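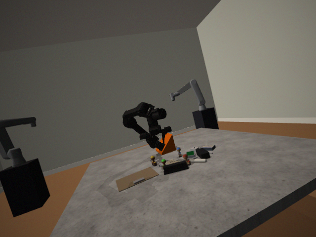 登壇用メモ(話す順。読み上げなくてよい)

■ はじめに
こんにちは、今日は足元の悪いなかお越しくださってありがとうございます。Piltsideで遠隔操作のデータづくりを担当している者です。今日のお話は、ロボットに仕事を「やって見せる」とき、人の手のほうでは何が起きているのか、というごく地味なテーマです。地味なのですが、私はこの話が大好きでして、放っておくと時間を超えてしまいます。24分でベルを鳴らしてもらうようお願いしてありますので、どうぞ安心してお聞きくださいね。

(ここで水を飲む。早口にならないこと)

■ 教え方はふたつ
まず、腕を直接つかんで動かしてやるやり方。お習字の先生が後ろから手を添えてくれる、あの感じです。もうひとつが、離れたところから操作して動きを記録するやり方。うちのJosoという課題集では、ほとんどが後者です。
どちらがいいですかとよく聞かれるのですが、手を添えるほうは力加減が体でわかる反面、教える人の腕や肩がカメラに入り込んでしまいます。遠隔のほうは画面がすっきりするかわりに、指先の感触がなかなか伝わってきません。初めての方はたいてい、物をつかむ手前で息を止めていらっしゃいます。私もそうでした。

(会場に聞く:クレーンゲームが得意な方? 手が挙がったら少し待つ)

■ 机の上のこと
題材は事務机にありそうな小物です。丸い取っ手のついたスタンプ、細いトレー、ねじ、宛名を書くような紙。シミュレーションの中ですから、落としても壊れませんし、片づけも一瞬です。これは本当にありがたい! 実機でねじを床に落とした日のことを思うと、涙が出ます。
ただ、楽なぶんだけ油断もします。配置をすぐ戻せるものですから、雑な操作をしても「もう一回」で済ませてしまう。その雑な一回を消し忘れると、ロボットは雑なところまで律儀に覚えてくれるんです。
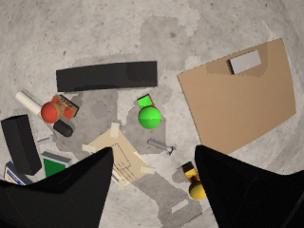
手先のカメラから見ると、同じ机でもずいぶん勝手が違います。指が手前に大きく入って、物は思ったより近く、端のほうは少しふくらんで見える。全体を映す画面で「ここだ」と決めて近づき、最後の数センチは手先の画面に目を移す、という方が多いですね。この目を移す瞬間に、手がふっと止まります。その止まりも記録に残ります。
以前は、この間を全部切って詰めていました。動きがきびきびして見えるし、気持ちがいいんですよ。ところが詰めた記録で学ばせると、つかむ直前に位置を直すそぶりがなくなって、勢いよく横を通り過ぎてしまう。ああ、あの「ためらい」も仕事のうちだったのか、と反省しまして、今は短い間なら残すことにしています。

■ 数の話(短く!)
Josoで集めた実演は1,000回。そのうち見直しで外したのが233回です。多いと思われるかもしれませんが、外した理由の大半は失敗ではなく、途中で持ち方の方針が変わってしまったものでした。上からつまむつもりが、やっぱり横から、というあれです。
失敗してから立て直した回は、むしろ大事に取ってあります。倒してしまって、起こして、もう一度つかむ。そういう回がないと、倒れた物の前でロボットが途方に暮れます。

(ここで一息。質問が出たら先に受けてもよい)

■ 操作する人へのお願い
うちで新しい方にお渡ししている紙には、こんなことが書いてあります。
始める前に、どれをどこへ動かすか声に出す。
つかんだら、一拍おいてから持ち上げる。
迷ったら止まってよい。戻ってもよい。
眠いときはやらない。
最後のひとつは私が足しました。昼食のあと、午後2時台の記録は、見返すとどうもふにゃふにゃしています。ほとんど私の回です。

■ これからのこと
1月からは、Corixのほうで操作装置を少し軽いものに替えて、同じ課題を400回、録り直してみるつもりです。手の疲れ方が変われば動きも変わるのか、個人的にとても楽しみにしています。うまくいかなかったら、そのときはそのときで、またどこかでお話しさせてください。

(ベルが鳴っていたら、ここで質疑へ。操作装置は受付横に置いてあるので、休憩中に触ってもらえると伝える)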